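Second-hand phone intake checklist, with comments
Sterkwood counter, Wadatstead
Checked and commented by I-seul Yoon, April 2023

Handset: Hwang Stostosen, single SIM, black. Trade-in, no box.

1. Identity and locks
IMEI on screen matches SIM tray: yes
Blocklist check: clear
Previous account signed out: yes, after a call to the seller
Screen lock removed: yes
Comment: The account was still on the phone when it came over the counter. Please don't book anything in until this is cleared. We had 2 in the last batch that went back to the seller for the same thing.

2. Battery safety
Back cover flush all the way round: yes
Any lift at the screen edge: none
Rocks when laid face up on a flat surface: no
Smell of solvent: none
Battery capacity as printed: 3000 mAh
Battery health reading: 33 charge cycles, no warning shown
Comment: The cycle count looks low for a phone with this much wear on the corners, so the battery may have been replaced. No paperwork for it. I have marked the ticket "battery origin unknown" and it should be opened on the bench before sale.

If a cover is lifting, stop at this section. Don't charge the phone, don't press the cover down, and put it in the metal box by the back door with the ticket taped to the lid. 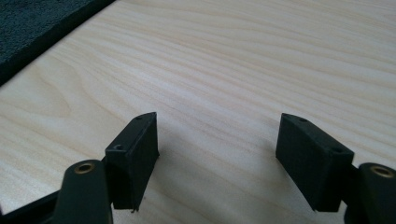 3. Charging
Port clear of lint and corrosion: lint removed with a plastic pick
Cable holds without wobble: yes
Charged to 100 per cent under supervision: yes
Warm to the touch during charge: slightly, near the camera
Charger supplied: yes, rejected
Comment: The charger that came with it has a cracked casing and no maker's name. Cut and binned. Use the shop charger for all testing, and log the phone out of the charging shelf before closing. Phones are not to be left on charge overnight, even the ones that passed section 2.

4. Screen and body
Cracks: none
Chips with sharp edges: one, bottom left corner
Dead pixels: none found on white, red or black
Touch response: full width, a bit slow at the very top
Comment: The chip is small but it catches a fingertip. Needs smoothing or a new frame. The slow strip at the top went away when I took off the old screen protector — test again with a new one on.

5. Radios, sound and cameras
Calls, both directions: pass
Emergency call screen opens from lock: pass
Wi-Fi and Bluetooth: pass
Rear camera: pass
Front camera: soft focus, lens cover scratched
Loudspeaker: pass
Comment: Grade B because of the front lens.

6. Result
Hold. Not for sale until the battery has been looked at and the corner is done. Recheck due in May, sections 2 and 4 only.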